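Ticket 1409 – Benchtop finish, white work tables, Pila workroom
Opened in August, 3.40 pm
Logged by: the workroom desk

Reported problem: grey patches on the right-hand side of the white table, said to be staining. The reporter wants the top replaced under the Grultalance surface warranty. Priority was set to high by the person reporting, and I have set it back to normal.

Entry 1
I'm not convinced. The report says the grey "spread over the winter" but there is no earlier photo, no mark on the table to measure from, and no mention of what is meant to have been spilled. We have 26 of these tops across the two floors and this is the only one anyone has complained about. The table is also the one nearest the roller door, and the fluoro at that end was changed to a cooler tube not long before the complaint. I'd want the tube ruled out before we ring anybody.

Entry 2
Asked what it had been cleaned with. Answer was "the usual", which could be any of three bottles under the sink. Two are fine. The third is the Godano cream cleaner, and it should not be going near a matt finish at all, as it leaves polished patches that look darker from one side and lighter from the other. Have moved the Godano to the bathroom cupboard and put tape across the lid. I expect it will be back by the end of the month.

Entry 3
Wiped the whole top with warm water and a drop of dish soap, rinsed, dried with a clean tea towel. Cloth came up with ordinary grime and nothing you'd call a stain. Reporter says the grey is still there. I say it's where it was before, but it moved when I walked to the other side of the table, and stains don't do that.

Entry 4
Turned the table end for end. The grey stayed on the roller door side, so it did not travel with the top. Reporter says this proves nothing as the stain could be at both ends. I've noted the theory.

Entry 5
Supplier reply, Kneževič (they fitted the tops). They say a replacement is $3520 including removal of the old one, and that the surface warranty covers lifting, bubbling and delamination at the edge. Colour change is covered only if it can be shown on a sample next to an unused offcut. They also suggested a maintenance coat at extra cost. I don't see what a maintenance coat would be maintaining. Asked for the product sheet and got a brochure.

Entry 6
Found one of the original offcuts in the plan drawer. It's been in the dark since the fit-out so it ought to be the true colour. Laid it on the table in 8 different spots with the roller door up and again with it down. With the door up, the offcut looked greyer on the right as well. With the door down and the tube off, using the desk lamp held overhead, I could not pick the offcut from the table at any of them. I had a second person do the same without telling them what I'd found, and they picked wrong twice and gave up.

Entry 7
Reporter has asked that it be looked at again up close, as "you can't see it from standing height". Fair enough.
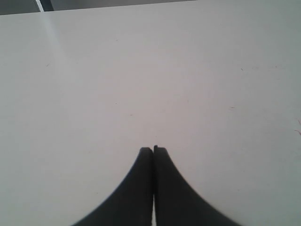

The finish looks sound to me, and I've now spent more time on it than I'd give my own kitchen bench. No ring marks, no bleed, nothing like a tide line where a liquid might have sat. The white does go a bit greyer and cooler to the right and down in the lower corners, and it's brighter to the left and in the upper middle, but it's a faint change with no border to it, which is how light falls off and not how a spill behaves. What is sitting on the surface is a few tiny specks and a small fibre over by the right edge. If somebody wants to log the fibre as a defect they can open their own ticket.

Entry 8
Reporter maintains the colour is "off". Offered to swap the tube for one of the warmer ones from the storeroom and see whether the complaint survives it. Agreed, without much enthusiasm. I have not told Kneževič to proceed and I won't be asking for the maintenance coat.

Entry 9
Warm tube in. Reporter now says the table looks yellow.

Status: warranty claim not lodged. Replacement not approved. Leave the offcut in the plan drawer, labelled, and please put it back after use – it's the only one left of nearly a dozen. Soap and water only on the matt tops until the product sheet turns up. Ticket stays open pending that sheet.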